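Why Doesn't a Basket Fall Apart?

Pick up something woven, if there's anything like that in your house. A basket, a mat, the seat of an old chair, even a woolly hat will do. Now look really closely. Can you see how each strand goes over one neighbour and then dives under the next? Over, under, over, under, all the way along!

There is often no glue in it at all. So what is holding it together?

The secret is a force called friction. Friction is the grip you get when two things rub against each other. It's what stops your shoes sliding about on the pavement. In a piece of weaving, every strand presses on the strands it crosses, and every crossing has a tiny bit of grip. One crossing on its own is weak – you could pull it apart with a finger. But a basket has hundreds of them, and they all hold on at once.

Braiding works in nearly the same way. If you've ever had your hair in a plait, you've worn one. Knitting is different again, with loops pulled through other loops, and that's why a jumper stretches and a basket hardly does.

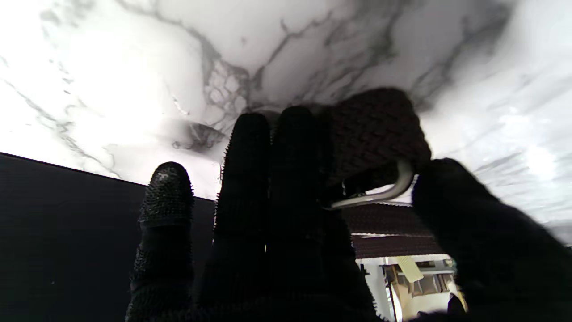
Kusum Prajapati says her class in Drovthorpe couldn't agree on whether a tight weave or a loose one is stronger, so they made one of each out of paper strips and hung bags of marbles from them. The tight one held 40 marbles and the loose one gave up long before that.

What a brilliant test! You can try it too. Cut seven strips of paper, each as long as your hand. Lay four of them side by side on the table and weave the others across, going over and under. When you start a new row, do the opposite of the row before. Push the rows up close so there are no gaps.

Now give one strip a gentle tug. Feel it holding on? Slide the rows apart and tug again. It should come out much more easily, and that's friction letting go.

People were weaving long before anyone could write about it. They used reeds, grass, bark and willow, whatever grew nearby. Willow has to be soaked first, or it snaps when you bend it – and a good soak can take days!

Words to remember
Strand: one long, thin piece of material
Friction: the grip between two things that touch
Plait: strands crossed over each other in turn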